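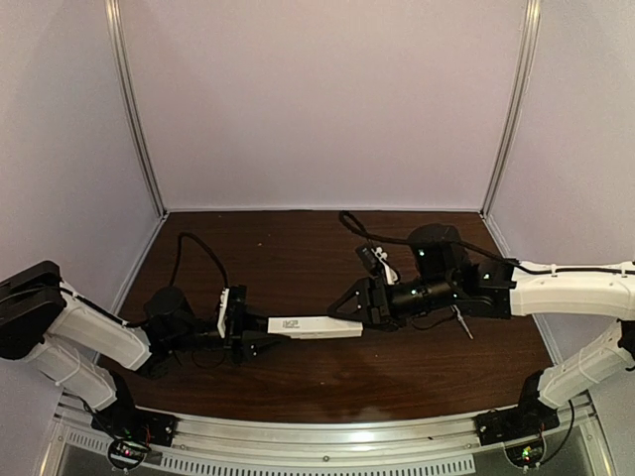

Subject: Re: [makers-post] White boxes: flat packed or ready made?
Date: 11 Sep 2024
To: makers-post list

Replying to the list as well because two people have asked me the same thing off it.

> I have been posting my candles and soap in brown
> cartons with a sticker on top. A shop that takes my
> things has asked if I can send their orders in plain
> white boxes, so that they can go straight on the shelf
> behind the counter. I have no experience of white
> board at all.

I changed over in January for much the same reason. The main thing to know is that white board shows everything. A brown carton can sit on the floor of the van and look no different afterwards. A white one picks up a grey line along the bottom edge the first time it is pushed across a dirty surface. Lift them, don't slide them, and wipe the table down before you start. I keep a clean tea towel under the stack as well.

I pack on a dark table and would recommend it. You can see the dust before it gets on the box, and you can see straight away if a corner isn't square. When I used the white worktop in the kitchen I missed a lot of crushed corners and only found them when I came to put the labels on.

> Has anyone used the Brovoline ones? They come either
> flat or made up. The made-up ones cost more and I would
> have to find somewhere to keep them, but I am slow at
> folding and the flat ones would eat up an evening.

I have used both kinds. The flat ones come in a bundle of 200 and the bundle goes under a bed without any trouble. The made-up ones come nested in a large outer carton, lids in one half and bases in the other, and that carton took up the whole of my landing until I had got through it.

Folding gets quicker. Crease every line backwards first, then forwards, before you try to put any tab in a slot. If you go straight to the tabs the board splits on the outside of the fold and you get a fuzzy brown edge showing through the white. Do the creasing as one job for a whole pile, then the tabs as another. I do mine in the evening with the radio on and then make up the orders in the morning when the light is better.

The 157 mm size is the one I would start with for soap. It takes two bars side by side with tissue. For candles it depends on your jar, so measure over the lid and add 7 mm on each side for the wrap. I didn't allow for the wrap the first time and the sides bowed out, and a bowed side won't stack.

> How do you stop the lids coming off? The shop does not
> want tape across the front because it tears the white
> surface when they take it off.

They are right, it does tear. I use a paper band round the middle, cut from ordinary lining paper, overlapped underneath and stuck to itself and not to the box. The band slides off whole. If the box has to be opened and shut a few times, a flat elastic is better, but it will dent the edges if it is left on for weeks.

If you do need tape, the Stonasar low-tack one comes away clean provided you take it off within a day or so. After that it is as bad as any other. I would not use it on anything going by post.

For long boxes, lift with a hand at each end and keep them level. A filled long box held by the middle sags, the base pulls away from the lid and the band slips. It also puts a thumb mark in the lid. My own habit was to pick them up by the lid alone, and I lost a dish that way.

> Last question. Do you post the white box as it is, or
> put it inside something else? I would rather not pay
> for two boxes each time but I can see the corners
> getting knocked.

Inside something else, every time. I tried sending a few bare with only the address label and they arrived looking used. One customer was kind about it and one was not. A paper mailing bag is enough for soap. For glass I go back to the old brown carton with crumpled paper round all the sides, and the white box sits in the middle of that. The paper needs to be under it too, which I forgot more than once.

For the shop order you may not need an outer for each one. Ask them whether they would take a single large carton with the white boxes packed in rows. Put a sheet of tissue between the layers or the lids rub against each other and come up shiny in patches. Stand the heavy ones at the bottom, and fill any gap at the end of a row with a rolled piece of card so that they can't shift along.

A few other bits that may be of use:

Labels. Put them on while the box is empty and flat on the table, before the base goes in. If you press a label on to a full box the lid gives and you get a crease across the print.

Pens. Ballpoint smears on the coated side. Pencil is fine for scent or batch numbers on the underside, and it rubs out if you change your mind.

Damp. I kept a pile in the shed over a wet month and they went soft and slightly yellow. They came indoors after that and have been all right on top of the wardrobe in a bin liner.

Spares. Order a few more than you need. There are always some with a mark on them, and the marked ones do for samples or for sending to family.

I also tried the Kaijage boxes, which several people on here like. The white is brighter and the lid fits more tightly, so much so that you have to let the air out slowly as you push it down. They look smarter than the Brovoline ones but they only come made up, and the smallest was too big for a single bar. If your shop is fussy about how things look on the shelf it might be worth getting one of each and letting them choose.

I have a part bundle of the Brovoline flat ones in a size I no longer use, a bit deeper than the soap size. If you want a handful to practise folding on, send me your address off list and I will put them in the post. Same goes for anyone else until they run out.

One question of my own while I am here. Does anyone know of a tissue that doesn't shed? The one I buy leaves white fluff all over the dark labels and I am tired of going round with a brush.

--
makers-post: packing, posting and selling small goods
Please trim quoted text when you reply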